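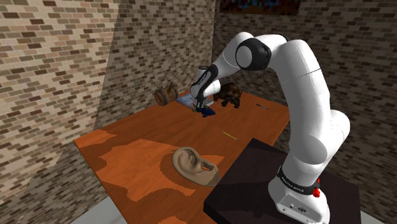
Why do older diners find it hard to follow a conversation in a room with bare walls? Hard surfaces send sound back into the room, so that the end of one word is still in the air when the next one arrives, and older ears have more trouble pulling the two apart.

4. Hard walls and the shared table

We came to this question by way of complaints, and it seems only fair to begin with them. When we asked 200 regular diners in Mondeck and Plulden what kept them from staying for coffee, we had expected to hear a good deal about prices, drafts and slow service. We did hear about those things, often at length, but the word that came up most in the open answers was "noise," and it came up among people who otherwise spoke very fondly of the places where they ate. One retired schoolteacher wrote that she loved the company and went home early with a headache all the same.

Brick deserves a few words of its own. It is a popular finish, and we would be the last to deny its charm. The combination we have in mind is the one in Figure 3, a rendered room with brick on the two visible walls and a long wooden table. Painted or bare, brick takes up very little of the sound that makes speech clear, and a long table adds to the trouble in its own way, for it invites people to talk past their nearest neighbor to somebody farther down. They raise their voices to do so, the neighbors raise theirs in turn, and before the soup is finished the whole room has climbed a step or two.

Of the diners who filled in the longer form, 41 told us that they chose their seat by who would be sitting across from them and gave no thought to the wall. This surprised us a little. Valentyna Ostapchuk, whose earlier interviews at the Rosales dining hall we have leaned on throughout, found much the same thing among couples, who tended to pick the corner for its coziness – and then could hardly hear each other in it.

We had three rooms available for a closer look, and in the one at Hernora the owners were kind enough to let us hang heavy curtains along the longest wall for most of November. Diners there rated conversation as easier while the curtains were up, although many of them never mentioned the curtains and credited the new menu. We report this with some affection, and also as a caution: people are good judges of whether they can hear, and much poorer judges of the reason. The ratings for the other two rooms, which were left as they were, are taken up in Section 5.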